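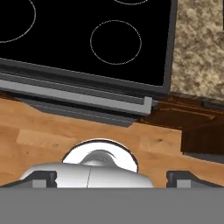 I'm going to say it: most soup recipes have too many ingredients, and I'm tired of pretending I enjoy buying half a bunch of everything. Last February I made the famous winter vegetable soup from the Gustgate cookbook (the one everybody passes around) and it called for two kinds of stock, five herbs and a parsnip I had to go to a second store for. It tasted fine! It tasted like soup!

Meanwhile my favorite soup is still the one from the lunch counter in Rurnby, and that's onions, potatoes, butter, salt and a lot of black pepper. I've made it at home almost 467 times by now, or it feels that way, and my kids still scrape the pot.

I think we add things when we're nervous. I do it too - a splash of vinegar, a bit of smoked paprika, then some more salt to cover up the paprika. What that soup wants is time. Cook the onions low and slow until they're sweet and falling apart, way past the point where you get bored, and only then put in the potatoes.

My sister-in-law in Zindemholm says I'm being lazy and a good broth needs at least a dozen things in it. Maybe so. She also owns a much bigger fridge than I do. I'll keep my two pounds of onions and my one pot, and I'd take a bowl of that over the parsnip one any night of the week.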